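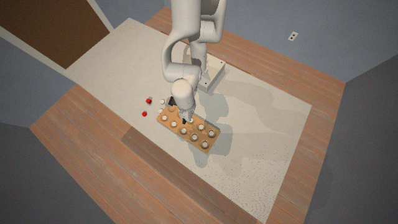 Reading group: which translation of the Clarkimholm sonnets?

thais_b
Our little poetry group is doing the Clarkimholm sonnets in June and I've been put in charge of picking the edition (help!). I own the old Nandier paperback, the one with the green spine, and I love it, but half the group can't find a copy. The Kenumo Press one is everywhere. Has anyone read both?

edivaldo_v
Both, yes. Get the Kenumo. Gervásio Seixas did the translation and he gave up on rhyme completely, so the lines can breathe a little. The Nandier rhymes everything and you end up with people "reposing" on "banks of roses" every other page.

hoklam105
Strong disagree! They're sonnets. If you take out the rhyme you've got 14 lines of a guy complaining about his landlady. Number 3 in the Nandier made me cry on a bus. The same poem in Seixas reads like a letter to the gas company.

edivaldo_v
Number 3 is the one he gets right, though? The last two lines are so plain and so sad. I think the rhymed one pads it – there's no moon in the original and suddenly there's a moon.

hoklam105
OK the moon is bad. I'll give you the moon.

adalberto_e
Does either one have the original on the facing page? I read it slowly, with a dictionary, but I like having it there.

thais_b
Nandier doesn't. Don't know about the other.

edivaldo_v
Kenumo does in the hardcover. The paperback dropped it and kept 400 pages of notes and essays, go figure. Skip the intro until afterward, he gives away who the "gray lady" is in the second paragraph. 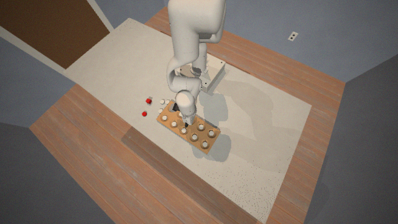 White arm over the board with the round holes

adalberto_e
Hardcover for me then, thanks. Is the gray lady really his sister-in-law? I always took her for the town.

hoklam105
The town! She has a cough in number 9, Adalberto.

adalberto_e
Towns can have a cough in a poem.

thais_b
I kind of love that reading and I'm stealing it for Friday. I think we'll go with the Kenumo paperback and I'll bring my Nandier along so we can read a few out loud in both. Any suggestions for which ones, apart from 3?

edivaldo_v
The two about the ferry. Read the Seixas first.

hoklam105
Read the Nandier first.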